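How to sort out a tea and coffee cupboard without buying a system

By Siv Kristiansen
24 Mar 2026

Most advice on kitchen storage is written by people who sell kitchen storage. I have tried a fair bit of it over the years, and I remain unconvinced that a cupboard gets tidier because it has more tubs in it. What follows costs next to nothing and takes one afternoon, possibly less if you don't stop to read the packets.

Before you start

You need a clear worktop, a damp cloth, a bin bag and a pen. You do not need labels yet. Anyone who tells you to begin with labels has a label maker.

Step 1. Empty the whole shelf

Take everything out, including the jar at the back. Wipe the shelf and leave the door open while it dries. Doing half a shelf at a time sounds sensible, but I have never seen it end in anything other than two half-tidy shelves.

Step 2. Check the dates, with some common sense

The date on tea is nearly always a best-before, so old tea is dull and not much worse. Smell it. If it smells of the box, let it go. Ground coffee fades faster once opened, whatever the clip on the bag promises. Herbal blends with bits of fruit in them deserve a closer look, and anything that has clumped goes in the bin.

Step 3. Group by who drinks it

The usual method is to group by type: black, green, herbal. It looks lovely and lasts a week. Put the everyday things at the front at hand height, the guest things behind them, and the gifts you feel guilty about on the top shelf. Review the top shelf in January.

Step 4. Decide whether you want dividers

Loose sachets are the one case where I will admit a divided box earns its space. They slide about, and they hide under each other. Look for cells wide enough to get two fingers into. Very narrow ones look smart in the shop and are a nuisance every morning after that.
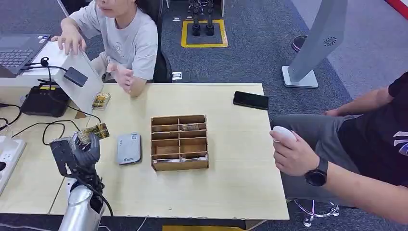
A slotted wooden box with two columns of cells.

Measure the shelf before you buy, height included. Slotted boards are easy to take apart for cleaning if they haven't been glued, so check. My neighbour Waqas Rajput made his own from offcuts, and it works as well as the Skondero one I paid for.

Step 5. Leave a gap

Keep one section empty for whatever comes home next. If you fill every space on the first day, the next box of tea will live on top of the bread bin.

What about airtight tins?

Worth it for loose leaf and for coffee. For sachets already sealed in their own wrapping, I can't see the point.

How often should I do this?

When you can't find something twice in the same week.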